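We use cookies to remember your reading preferences. Accept | Manage settings

Print this article | E-mail this article

3.2 Colour naming among house painters and householders

The second part of the study looked at how people name pale interior colours when they have no colour card in front of them. Disagreements over paint are common in the trade, and most of them concern shades close to white, grey or beige. Earlier work by Avotiņš in Priedītis suggested that painters use fewer names than their customers but use them more steadily. We wanted to see whether the same was true in Orkham and Skitard.

We recruited 115 adults, of whom 90 were householders and the rest working painters. Each person sat by a north-facing window and was shown painted boards one at a time. They were asked to say aloud what they would call the colour if they were ordering more of it. No time limit was set. Answers were written down as spoken, including hesitations and changes of mind, and this gave 1,253 usable namings.

Sharon Lukumay and Uldis Avotiņš sorted the answers separately and then compared their lists. They differed mostly over compound names such as "pinky stone" or "warm mushroom" — these were placed under the first colour word unless the speaker had corrected it. Food words were kept as a group of their own.

Householders relied heavily on food and skin words. Painters preferred "magnolia", "stone" and "off-white", and six of them used no other names for the whole pale range. Both groups were least steady in the area between pink and beige, where the same person often gave a different name on a second showing. A surface in this range can also vary within itself, greyer in one part and closer to peach in another (Figure 4), and a single name then covers several tones. 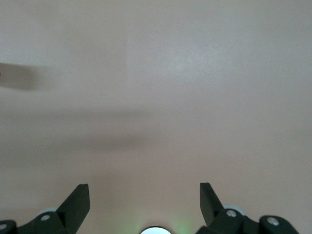
Figure 4. Pale pinkish-beige surface, with a cooler tone at upper right and a rosier one towards the bottom.

The Jokach boards, which were added late, followed the same pattern and are not treated separately. Differences between the two towns were small. Age made some difference among householders — older people used "fawn" and "buff", which the younger ones hardly used at all — but we found nothing similar among the painters. The effect of lamplight on naming is taken up in Section 3.3.

Last updated: 2023-04-25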